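HOSP 113 Food Packaging and Storage
Handout 6: Shelf life of dry goods
12/05/2004

Read before the lab. Bring the Grallness case sheets.

Shelf life is the time a product stays fit to sell under stated storage conditions. It is set by whichever change happens first. For dry goods the usual ones are moisture gain, fat going rancid, loss of flavor, and insects.

Moisture
Crackers and cereal go soft when they take up water from the air. Dried fruit does the reverse and hardens. When the two are mixed in one product, water moves from the fruit to the grain until they balance. The package cannot stop this. The recipe has to.

Rancidity
Nuts, seeds and whole grains contain oils that react with oxygen. Heat and light speed this up. A stockroom next to a boiler is a poor place for nuts, even if it is dry.

Barrier
Paper alone gives almost no barrier to water vapor. Plastic films vary a lot, and thickness is only part of it. A good film with a bad seal is a bad package. Most leaks are at the end seals, at a crease or where crumbs got caught in the jaws of the sealing machine. 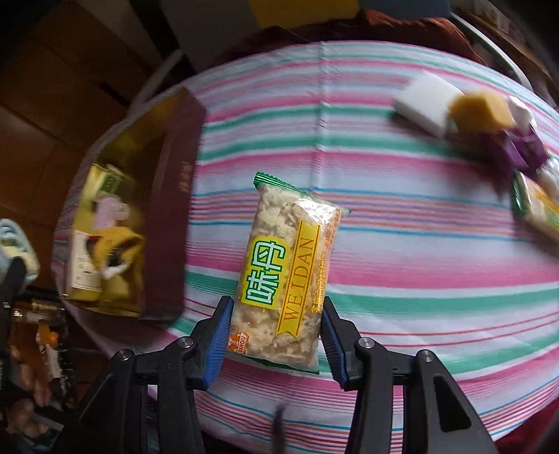 Date codes
"Best by" refers to quality. It is not a safety date for most dry goods. A lot code tells you when and where the product was packed. In the Trudon case the lot was 3514, and the complaints all came from one store that kept its stock on a loading dock through October.

Rotation
First in, first out. Put new stock behind old. Write the receiving date on the outer carton, on the side that faces the aisle.

For next time
Answer in 3 or 4 sentences each.
Why did the Trudon granola soften before its date?
Would a thicker film have helped?
What should the store have recorded on delivery?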